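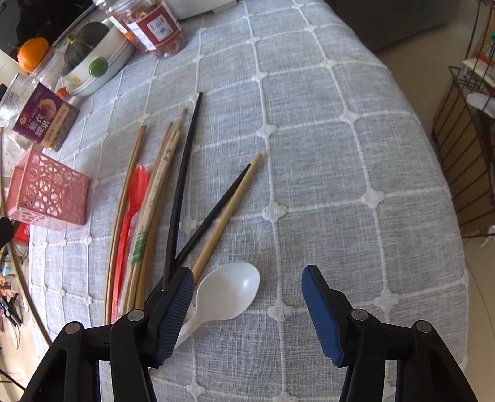 Kwiatkowski to bring back Fumano's river novels, but questions remain

3 Mar 2019

Small press Kwiatkowski says it will reissue all four of the Fumano river novels, starting in April with the first of them, Low Water. The books have been out of print for so long that secondhand copies of the third regularly sell for more than a new hardcover, and the press clearly believes there are readers waiting.

Perhaps there are. The announcement calls the series "a lost classic", a label that gets stuck on a good many books these days, including plenty that were lost for sound reasons. Low Water sold 1340 copies in its first run. The last book sold fewer than half that, and its original publisher, Orkier, let the rights lapse without much of a fight.

Selamawit Zeleke, who is editing the new editions, is confident the numbers will be better this time. "People kept writing to us about these books," she said. "We had 49 letters and emails before we had even asked who owned the rights." Asked how many of those came from members of the Fumano family, she laughed and said a few.

The new Low Water will run to 11 chapters instead of the original ten. The extra one, cut by Orkier before printing, was found among the author's papers and has been put back where the family believes it belonged. Whether it belongs there is another matter. The typescript has no page numbers and is not dated, and a note in the margin of its first page reads "maybe not". Kwiatkowski has decided to print the note too, in an afterword.

The press is also leaning on a grant from Drivex, the freight company, which will have its logo on the back cover of each volume. Zeleke said Drivex had no say in the text. The grant covers printing for the first two books only. Money for the third and fourth has yet to be found, and the press would not say what happens if it isn't – readers who remember its poetry series, dropped halfway through, may want to wait before clearing space on the shelf.

Low Water will be a 136-page paperback with a new cover and, for the first time, a map. The second book has a title and a cover artist but no release date.

Kwiatkowski is taking advance orders through its website and at independent bookshops. It has not said how many copies it plans to print.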